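Gripper stations: equipment plan and budget, second round
Prepared by Brian Shemweta, Arkgate

The plan covers hand-held gripper pairs, tables and cabling for the November purchase. Prices are in dollars before tax. Current working set-up:

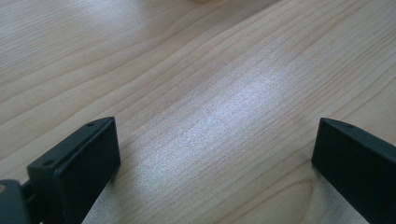

Wide finger gap over a light wooden tabletop. Small round holes in the top of each finger.
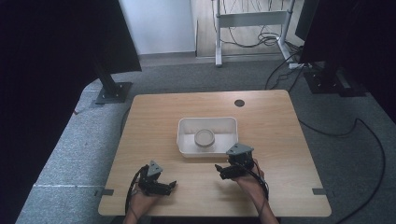 Two grippers in use at the table, one per hand, each with a cable. White tray between the work positions and the far side.

Grippers are budgeted in pairs at $1067, quoted by Engelhardt. Spare finger sets are a separate line at $476 per box of 12. Fingers should be ordered in matte black only; the glossy grey version costs the same but has a longer lead time. One box covers both stations for the first year, and a second box is held over until wear figures are in.

Tables are $633 each, delivered flat. Eckhard Sauerland has asked for the same timber finish at every station, so that footage from different tables can be compared. A low-sheen top coat should be priced as an option before the order is placed. Glare changes with the time of day and is cheaper to deal with at the table than at the lights.

Cable runs are not in the supplier quote. Allow for floor covers and one labelled spare per gripper. Trays and small containers come out of consumables and need no approval.

Stirkasa has offered a lease. The monthly rate favours buying after the second year.

Related items
Station floor layout, first round
Plulta mounting brackets: price list
Lease or buy: notes on the Stirkasa offer
Consumables order form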